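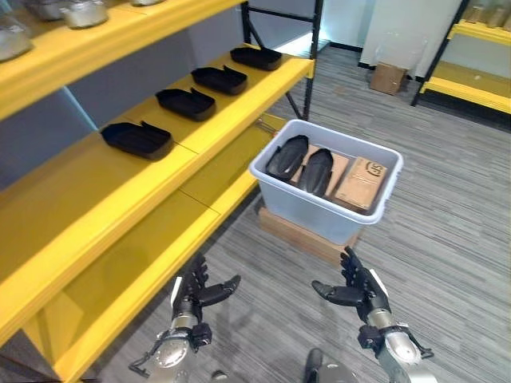
Print | E-mail this item

Vamodden restoration moves to sound

Picture work on the 1978 television serial Vamodden is complete, and the sound restoration began on 6/9/26. The archive holds 25 episodes on one-inch videotape. Two of them, episodes 11 and 19, survive only as off-air recordings and have a lower resolution than the rest.

The tapes were transferred by Undia in February. Dropouts were logged by hand during playback. The log lists 1,478 faults, most of them in the first reel of each episode. Of these, 89 could not be repaired from adjacent fields and have been left as they are. Color was matched to the broadcast masters and not to the 1994 home video release, which had a green cast.

The audio is mono throughout. Nam-gil Hwang is removing hum and resetting levels between the studio and location scenes, which were recorded on different equipment. The theme by Carrasco will be taken from the original quarter-inch tape. No stereo version is planned.

Cever will carry the serial once captions are finished. Total running time is around 158 minutes longer than the home video release, which dropped the recaps and five full episodes.

Shares: 6 | Comments: 2

Contact the newsletter | Copyright, all rights reserved | Back to top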